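Progress report to the Urkira Small Enterprise Fund
Grant: Bookkeeping systems for the Buenaventura workshops
Second report, covering the period to the end of April
Prepared by Deepika Warrier, project lead

Dear Kadir and everyone at the Fund,

Thank you for your patience with this one. I had meant to get it to you a little sooner, but I wanted to wait until the April bank statements had come in, so that what I tell you about the ledgers would be settled and not my best guess. I'm glad I waited, as you'll see under the section on opening balances.

Where we are

You'll remember that when we first wrote to you, the member workshops were keeping their books in whatever way had suited whoever was doing them at the time. Sandier had a very tidy set of spreadsheets (Honeylyn Baluyot's work, and a pleasure to read). Warum had paper invoices in date order and a rent book. The plan you funded was to bring both onto the same accounting package, with the same chart of accounts, so that the shared office can close the month for everybody without having to learn two systems every time.

Sandier is now fully moved over. All of their customer invoices go out from the new system, their bank feed is connected, and they have closed two months in a row without any help from us. Warum is further behind, but it has its chart of accounts, its supplier list and its sales tax codes in place, and Faraji Mutiso has been entering current bills there since the start of the quarter.

Chart of accounts

This took longer than anything else, and I'd like to explain why, as it used up most of the hours we had set aside for training. Both workshops bill for labor and parts, but they had very different ideas about what counted as a part. Sandier put small items like fasteners and tape straight to expense. Warum carried nearly 200 of them as stock, some with a value of a few cents, and counted them every year end. We talked it over at length and settled on one rule for both: anything under the agreed limit is expensed when it is bought, and anything over it goes to inventory. Dezső Erdős, who will be reviewing the year-end accounts, has seen the rule in writing and is content with it.

We also took the chance to retire a good many old account codes. If you compare the attached trial balance with the one in our first report you will find gaps in the numbering — please don't worry about those, the codes are still there but marked inactive, and the history behind them can be opened at any time.

Opening balances

When we brought over Warum's receivables, the control account and the customer list disagreed by 456 dollars. Faraji went back through the paper invoices and found a credit note that had been entered against the customer but never posted to the ledger. It has now been corrected, with a note on the journal, and the April statement agrees to the books. I mention it mostly because the Fund asked us last time to report any adjustments made during the move, however small. There were no others at Warum. At Sandier there were three, all of them rounding on foreign supplier bills, and Honeylyn has listed them on the second tab of the workbook.

Deposits from customers

One matter is still open. Both workshops take deposits on larger jobs, and until now these were treated as sales on the day the money arrived. We have set up a liability account for them, and new deposits are going there as they should. The older ones still need to be looked at job by job. Faraji has started from the most recent and is working backward, and I would rather let him do it properly than hurry him.

Training

Honeylyn has run two sessions on bank reconciliation and one on supplier bills. People were kind about the handouts, though the one on sales tax needs rewriting, and I have promised to do that myself. We had planned a session on month-end reports as well, and it will now fall in the next period. The people who came to the first session were already asking for it, so I don't think we will have any trouble filling the room.

Spending

We are within budget overall. Software subscriptions came in a little under, the outside adviser's time a little over, and the two very nearly cancel out. With your agreement, Kadir, I'd like to move what is left on the travel line over to training. No travel has been needed, and it seems a pity to leave it sitting there. A short email saying yes would be enough for our files.

Coming up next

Finishing the deposits at Warum
Month-end reports session for both workshops
Fixed asset register, starting with Sandier
Rewritten handout on sales tax
Draft procedures for the shared office, for Dezső to comment on

Please do call if anything in the workbook is unclear. Honeylyn knows it better than I do, and either of us would be very happy to go through it with you.

With warm thanks,
Deepika
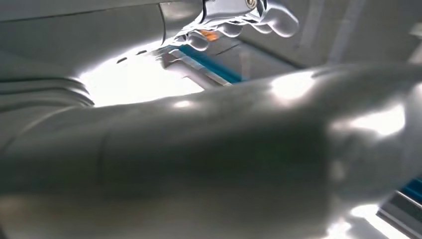
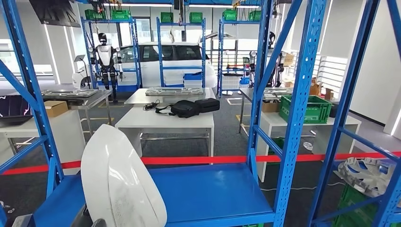
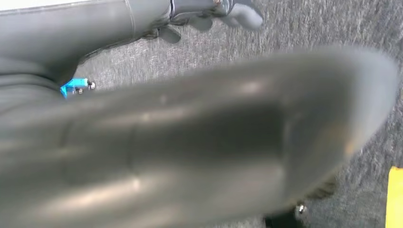

Middle photo: blue storage racks, with white worktables beyond the red tape.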